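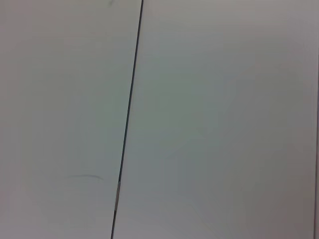

Pale panels, one dark seam, and a scuff we've gotten kind of attached to.

Kallari tabletop fruit notes, README

14 shares · 3 comments

Hi! I'm Oi-ling Yang and I look after Kallari, a written record of putting play fruit into baskets and taking it back out again. If you've ever watched someone clear a table and wondered why they grabbed the pear first, you'll probably like it in here. If you haven't, the files are small and you can delete them.

What's in the folder

There are 140 clearing-up sessions, and each one has its own plain text log. All together that comes to 1000 lines, one line per move (a move is one piece of fruit going from one spot to another, even if it only goes an inch). The play fruit is a set of 25 pieces that Cheuk-hei Kong picked out, and he's also the one who wrote up the names, so if you disagree about what counts as a nectarine please take it up with him.

sessions.txt has the session number, the layout at the start, and who was clearing.
moves.txt is the long one. Piece, start spot, end spot, and a remarks column that I had way too much fun with.
names.txt is the fruit list with the old names next to the current ones.
odds.txt is everything that didn't fit, mostly complaints about grapes.

How we name spots

Spots are named from the basket, so "front right" means front right of the basket as you stand at the table. The first batch named them from the corners of the table instead and I converted those by hand in April. I checked them twice, but I was tired for the second check, so shout if something looks flipped.

"In" means fully inside the rim. A banana hanging over the edge is "on rim" and gets its own line when it goes in properly. Chien, our earlier set, called both of those "in," and that's the main thing to watch if you want to put the two together. You'd have to go through the remarks column to split them, and I gave up around the halfway point!
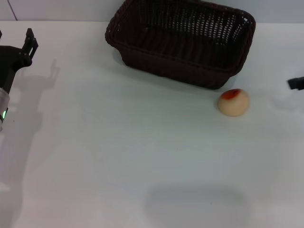

Does the peach have to go in before the bigger fruit?
Any order is fine, and the log just keeps whatever order the person picked.

A few things about the fruit

Peach, apricot and nectarine get mixed up constantly. In names.txt the peach is the one with the blush, and the other two are plain. Some early lines say "orangey one" and I've left those alone, because guessing afterward seemed worse than being vague.

Round pieces roll. When one rolled on its own after being set down, the end spot is where it stopped, and the remark says "rolled." If it went on the floor, the end spot is "floor" and picking it up is a new move. There are more of those than I'd like.

Cleaning

Wipe the tabletop with a barely damp cloth between sessions and let it dry. Go easy along any seams, crumbs love them. Wicker gets a soft dry brush, and please don't soak it (we lost a very nice basket that way back in the Jornwood days and I'm still a little sore about it).

Known problems

Sessions 2 and 25 have the same starting layout typed in. One of them is a copy-paste slip and I haven't worked out which.
The Vurnoditz import drops the remarks column if it finds a comma in it. Swap the commas for semicolons first.
"Lime" and "small lime" may be the same piece. Cheuk-hei says no.

Fixes are very welcome. Put the session number in your note, along with the line as it reads now and the line as you think it should read, and I'll get to it in the evening after dinner.

3 comments · Share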